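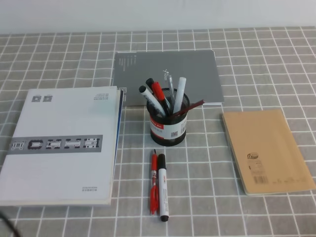
Books and a mesh pen holder on a grid-lined cloth.

Home | Library | Projects | Reports | Contact

Flambridge College Library: local pamphlets project
Progress report to the Frade Fund, 9 April 2018

Hello again! You asked for something shorter than last time, so I'll try to behave myself.

The big news is that the cataloguing has properly got going. We now have 226 pamphlets in Pravari with full records, subject headings and a shelf number, and you can find every one of them from the public search page (tick "local collection" or you'll be wading through the textbooks). Another 23 are sitting in a tray because we can't work out who printed them or when. Most of those are chapel anniversary booklets with no date anywhere on them, and I've got rather fond of them, but they do eat up an afternoon.

Scanning is where we're behind. The plan said we'd start in the new year, and then the Jevex scanner arrived with a cracked glass plate and had to go back. The replacement took seven weeks. It's in now and works well, although it sulks at anything with a tight staple, so we're taking the staples out first and putting the pamphlets into folded paper covers afterwards. That's slower than I'd allowed for. I'd like to move the finish date for scanning to the end of May, please, if you're happy with that. It doesn't change the amount we're asking for.

Money next. We've spent a bit less than expected on boxes, as the college stores had a pile of the right size left over from the archive move, and a bit more on carriage, thanks to the scanner going back and forth. The two very nearly cancel out. The full sheet is attached as usual, and I've added a column showing what was in the original bid so you don't have to keep both open at once (sorry about that last time).

We also ran the first reading afternoon, which was lovely. It was set up for students on the local history module but the notice had gone up in the town library too, and 13 people came in from outside the college. One brought a carrier bag of bus timetables and allotment society rules to add to the collection! I've said yes to the allotment rules and asked for time to think about the timetables, as we're tight for shelf space and I don't want to start a transport section by accident.

Things I'm still stuck on:

- Copyright on the newer pamphlets. I've written to the societies that still exist. Until they answer, those will be catalogued but not put online.
- The Pravari search page doesn't show cover pictures on phones. It's been reported, and I'm chasing.
- Damp in the end bay. Everything has been moved out of it and Estates have been asked to look at the pipe.

Between now and the next report I want to finish the undated tray, get the scanning up to a steady pace and fix a date for a second reading afternoon, probably an evening one this time so that people with jobs can come. You'd be very welcome. There's tea, and it's kept well away from the pamphlets.

Project librarian, Flambridge College

7 shares | 0 comments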